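Zultcombe Help > Clubs and Student Projects

Arm folds towels fine, falls apart on anything dark
Asked by Tobiloba Tamuno, 10/07/2023

Our school robotics club is teaching an arm to fold laundry for the fall showcase. We have 217 recorded demos, mostly kitchen towels, and it does a respectable towel. Give it a dark fleece and it pinches air, folds the air in half, and goes home satisfied. Lighting is one desk lamp. Do we need more demos or a better lamp? We have 11 days and a budget of 2 pizzas.

3 answers

Horațiu Onu
More data. Always more data.

Amerley Osei (accepted)
Lamp first, it's cheaper than your weekends. Dark fleece eats light and your depth readings go with it, so the arm is guessing where the cloth ends. Bounce the lamp off a wall and lock the exposure. If you leave it on auto, any white cloth in view will push the fleece down to a black puddle.

Then stop recording on a perfectly clean table. My students at Pasance had 1,055 clips, all of one shirt on one bare desk, and the policy was a genius on that desk and nowhere else. We started over in September with things left lying around: plants, bottles, a mug sitting right on the cloth.

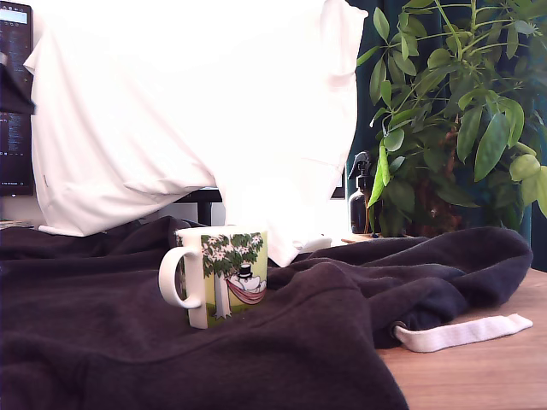 Move the stuff between takes, though, or it will learn that laundry lives next to a plant. And crumple the fleece differently each time. Students get lazy and throw it down the same way, I have the clips to prove it.

Viola Bassi
What Amerley said. Also check your gripper pads, ours were so worn they couldn't have picked up a rug. Which arm is it?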